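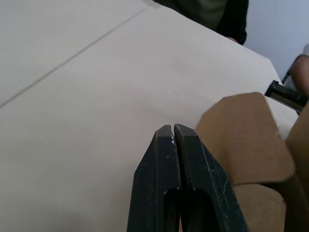
Ciltasik: box handling recordings from the Brurwood robotics club

Ciltasik is a set of recordings made by students in the Brurwood robotics club. It covers one kind of task: a robot arm with a two-finger gripper working on and around cardboard boxes. The club started collecting in April as practice for the Ruddock student challenge, where one of the rounds is opening and emptying a carton. We are sharing the recordings so that other school and college teams can use them.

What is in the set

There are 120 episodes in total. Of these, 110 are cleared for training and the rest are kept in a folder named "held". The held episodes have gaps in the joint log or were started before the arm was homed. Please don't mix them in without reading the notes file first.

Each episode folder contains:

- video from the wrist camera
- joint positions and gripper opening, logged with timestamps
- a text file with the task name and the operator's remarks
- a result field, which is "done", "partial" or "stopped"

Episodes run around 40 seconds each. The "stopped" ones can be much shorter. We kept them in the main folder when the logs were complete, so filter on the result field if you only want finished attempts.

Tasks

Approach: bring the closed gripper up to the side of a box and hold it there.

Flap: take hold of a top flap and fold it outward. Operators could choose either side. The choice is written in the remarks, usually as "L" or "R" from the operator's point of view, which is not always the camera's.

Reach in: lower the fingers over the rim and into the box, then come back out along the same path.

Pick: lift a small item out and set it on the table. We have fewer of these than we wanted. Most of the time went into Reach in, which turned out harder to drive than it looked on paper.

How it was recorded

The arm was driven by hand by a student operator. Members worked in pairs, one driving and the other keeping the remarks file, and swapped when the driver got tired. Boxes were ordinary cardboard cartons that members brought from home. They were reused until the flaps no longer held their shape, and a few were used past that point. Cardboard wears quickly in this kind of work.

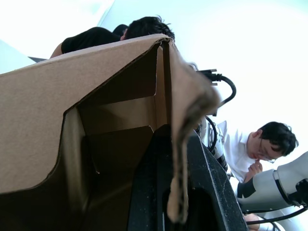

Reach in is also where the wrist view gives the least to go on. Once the fingers are below the rim, the walls take up much of the video and the table is mostly out of view. Operators were allowed to look at the box directly, so the video does not hold everything the driver knew. If you train on video alone, expect the end of the reach to be the weak spot. Our own first model did well on Approach and kept stopping short on Reach in.

Two versions of the remarks format exist. The early one is free text. The later one has a fixed line for the box, one for the task and one for anything that went wrong. The script called "remarks_clean" reads both and writes a single table.

Known problems

- Lighting was not controlled. Some videos have washed-out backgrounds.
- People appear in many episodes, since club members stood and sat near the table while the arm was running. Everyone recorded agreed to it. Please don't try to identify anyone, and don't publish crops of faces.
- Timestamps for video and joints come from 2 different clocks. The offset is stored in each folder and must be applied before use. We forgot this once and lost an evening to it.
- Box sizes are given as small, medium or large. We did not measure them.
- The gripper fingers have scuffs from use. We did not replace them partway through.

Using the set

Start with the loader in the Stirnamura folder. Stirnamura is our small training script, written for last term's project and changed as little as possible to read these files. It expects the episode folders to sit next to it. Settings are in one text file, and the defaults are the ones we used for Approach.

The set is free for teaching and for student competitions. If you enter the Ruddock challenge with a model trained on it, name Ciltasik in your team report.

Still to do

More Pick episodes, a second round of Flap with fresh boxes, and a proper split by box so that the same carton never lands in both training and testing. Right now the split is by episode only. Corrections to the remarks are welcome; send them as a changed text file with the episode folder name at the top.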